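## About Handwood

Hi, I'm Lurdes Coelho! Rui Gouveia and I started Handwood with about 500 dollars' worth of secondhand parts and a corner of the Lingate shared workshop. These days we're 14 members, and most of us build robots in the evenings – arms mainly, plus anything that lets you steer one by hand.

Our big project is called Trusudo. I do wiring, Rui does joints (and swears at bolts).

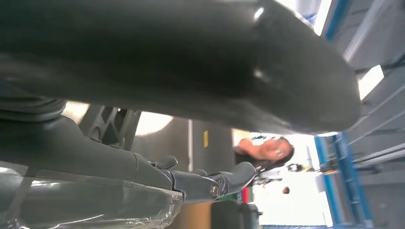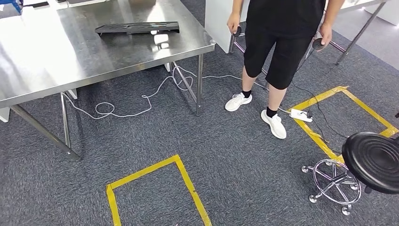
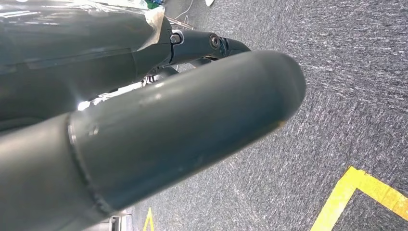 We've got room for 2 more people if you're near Lingate and like tinkering. No experience needed – I'd never held a crimping tool before I joined in! Doors open at 6 pm, so come on by and ask for Rui or me.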